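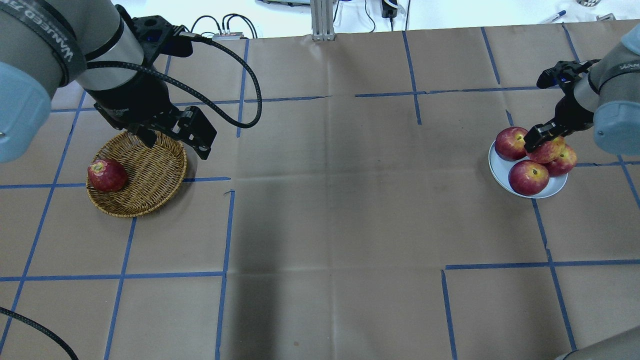
Page last changed: November, 4:40 p.m.

Bench diary, two-arm cell, gripper comparison, second entry

The cell was released to us at the start of the morning. The purpose of the session was to continue the comparison between the Clasto fingers and the Visten fingers, both fitted to the standard parallel gripper body, and to decide which pair should go forward to the longer trial at the Niltwood site. The first entry covered mounting and cable routing and is not repeated.

The test pieces were apples, as before. Fruit was chosen at the planning stage for its uneven shape and for the ease with which it shows a bruise. The task was the transfer of single apples between a woven basket and a round plate, each arm working on its own side of the table. The blue tape on the kraft paper gives the operator a common way of naming positions. It was laid by hand and is not used for measurement. Several strips no longer meet where they should, and they will be replaced when the paper is next changed.

The morning was given to the Clasto fingers. A total of 58 picks was logged before the midday break. The fingers are angular and stiff, and they enter a narrow gap well. Picks from the basket were dependable when the apple lay clear of the rim. Where it lay close to the weave, the near finger tended to touch the rim first, and the controller read the contact as a completed grasp. This was recorded as a fault of the threshold setting and not of the fingers. The setting was left alone for the remainder of the morning so that the figures would stay comparable.

Picks from the plate were less satisfactory. When apples are set close together, the fingers must come down between two of them, and the outer apple is easily pushed toward the edge. The low rim offers little help. The operator's notes ask that a deeper dish be considered. The request has been passed on, with the remark that a deeper dish would make the task easier for every gripper and might hide the difference we are trying to find.

Grip force was held at 30 percent of the rated value throughout. Two higher values had been proposed in the plan. They were not tried, and the section has an outstanding action to explain why in the monthly return. The short answer is that the morning ran late.

After the break the fingers were exchanged. The Visten pair has a softer facing and a slightly wider pad. The exchange itself was slower than the supplier's sheet suggests, chiefly on account of a screw that can be reached only with the wrist turned away from the post. The tool offset was entered on both teach pendants and checked by touching off on the paper. One arm was found to be carrying the old offset from the previous entry. It was corrected before any picks were logged.

For the afternoon the sequence was changed to single apples placed directly on the paper, with the plate kept near the middle of the table as the target. A longer reach was wanted, so that the wrist would come down from well out over the bench. At full reach the arm settles more slowly, and a pause was added ahead of the descent. The pause was set at 205 milliseconds after a shorter value gave visible sway in the fingers. It should be kept for both pairs if the long reach is used at Niltwood.

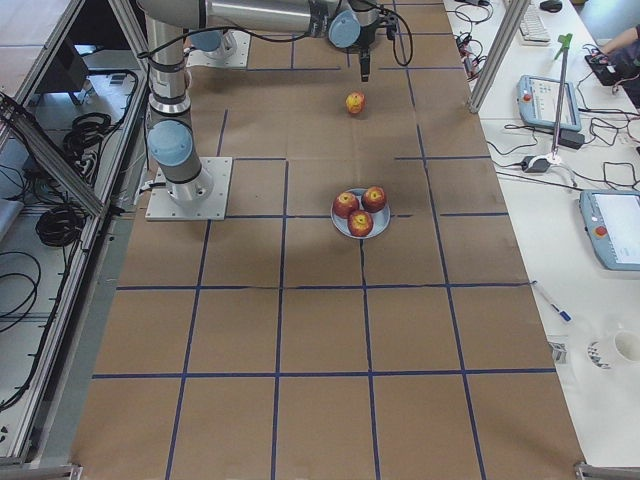
Cameras and controller

Two views were kept for the session, one from the head position and one from the fixed mount beside the bench. The head view is the better one for judging finger contact. The fixed view is the better one for approach height and for seeing where the cables go. Cable loops at the wrist remain a concern. They clear the fruit, but they pass in front of the head view at certain angles, and the detection software supplied by Panagiotou then loses the apple for a moment. Shorter ties are to be tried first.

The controller log for the day holds 955 entries, including jogs and aborted moves. The log has been copied to the shared drive under the bench folder. Entries made during the finger exchange should be disregarded.

Position of the section at close

No preference is recorded yet. The softer facing appears kinder to the fruit, and the stiffer fingers are quicker into a crowded plate. The afternoon pieces were set apart from one another for the most part, and the two halves of the day cannot be compared directly on that point. The crowded plate is to be repeated with the Visten fingers before any recommendation is made.

Items carried forward: new tape, shorter cable ties, contact threshold, the two higher force values, and fresh apples. The present ones are to be cleared from the bench before the cell is handed back.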